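**Absperrständer mit rotem Gurt, Modell Stinia 90**
Getestet im Büro, Stand 15. Dez. 2019

Vorweg: Ich halte Gurtabsperrungen in Büroräumen meistens für Theater. Am Flughafen leuchten sie mir ein, am Arbeitsplatz laufen die Leute entweder drum herum oder heben den Gurt hoch. Gekauft haben wir die Ständer trotzdem, bei Domar, weil zwischen den Schreibtischen und dem hinteren Teil des Raums ständig Durchgangsverkehr war. Der Händler verspricht eine »klare Raumtrennung ohne Umbau«. Na ja.

Der Aufbau ist schnell gemacht. Fuß hinstellen, Pfosten eindrehen, Gurt herausziehen, beim nächsten Pfosten einhängen. Das Gewinde an einem der Füße war allerdings ab Werk verkratzt und ließ sich nur mit Gewalt festziehen. Auf meine Mail kam ein Link zur Anleitung, die ich schon hatte.

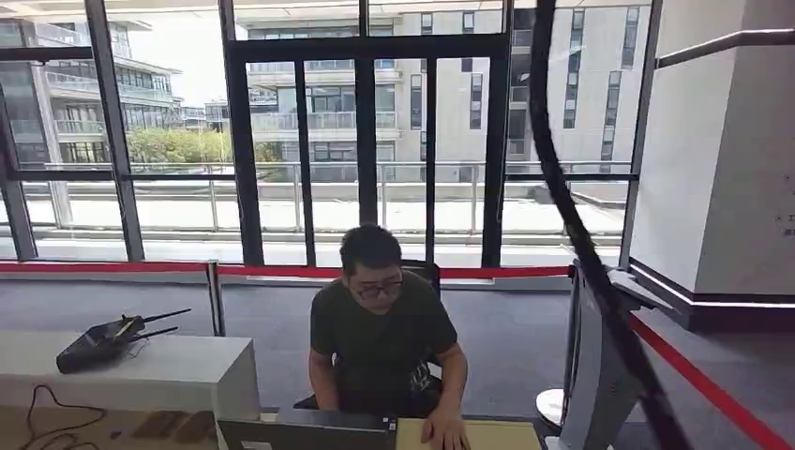 *Gurt hinter dem Arbeitsplatz, links die weiße Theke mit einem schwarzen Gerät mit Antennen.*

Im Alltag stört mich am meisten die Farbe. Das Rot sieht im Katalog gedeckt aus und ist im Raum sehr präsent. Wer mit dem Rücken dazu sitzt, merkt davon nichts, alle anderen schauen den ganzen Tag auf eine Warteschlange ohne Schlange. Grau hätte es gegen Aufpreis gegeben, mit einer Lieferzeit bis April. Darauf wollte hier keiner warten.

Der Gurteinzug selbst ist ordentlich, er bremst halbwegs sanft. Ganz straff bekommt man lange Strecken nicht, egal wie man die Pfosten rückt. Die Clanau, die wir vorher zur Probe hatten, war da besser, dafür klapperte der Verschluss bei jeder Berührung. Auf Teppich stehen die Stinia-Ständer fest genug. Auf glattem Boden habe ich es im Flur probiert und dort rutschten sie, sobald jemand am Gurt zog.

Drahomíra Ondrejka aus der Buchhaltung war von Anfang an dafür und sieht die Sache milder. Sie findet, dass seltener jemand quer durch den Raum abkürzt. Mag sein. Ich habe eher den Eindruck, dass die Abkürzung jetzt an der Theke vorbeiführt, also genau dort, wo die Kabel liegen.
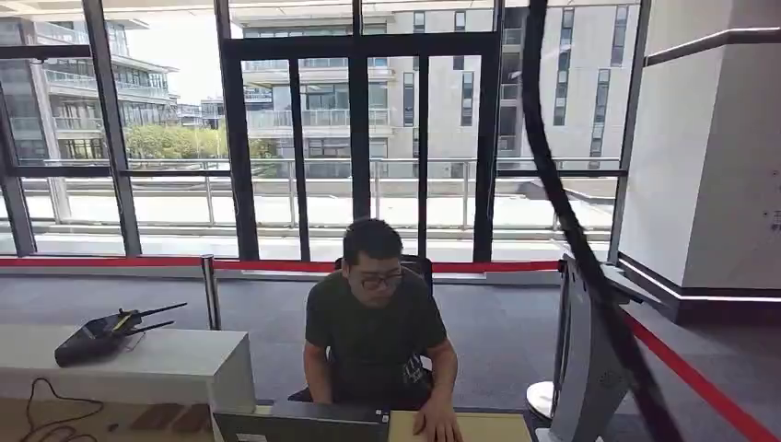 Ein Wort noch zum Preis. 72 Euro pro Ständer stehen im Angebot, dazu kommt der Versand, und der wird bei Domar erst im letzten Bestellschritt angezeigt. Ersatzkassetten für den Gurt laufen unter der Artikelnummer 851 und waren bei drei Anfragen dreimal nicht lieferbar. Wenn die Feder müde wird, steht man also vermutlich mit einem hübschen Pfosten da. Bei Jurčo kosten vergleichbare Modelle mehr, dort liegt aber eine zweite Kassette im Karton.

**Pro:** schneller Aufbau, guter Stand auf Teppich, sanfter Einzug
**Contra:** Gurt hängt bei langen Strecken durch, grelles Rot, Ersatzteile, Kundendienst

**Wertung:** 2 von 5 Punkten. Für einen Empfang oder einen Tag der offenen Tür würde ich sie mir eher leihen. Zurückgeschickt haben wir sie nicht, die Kartons waren schon im Altpapier.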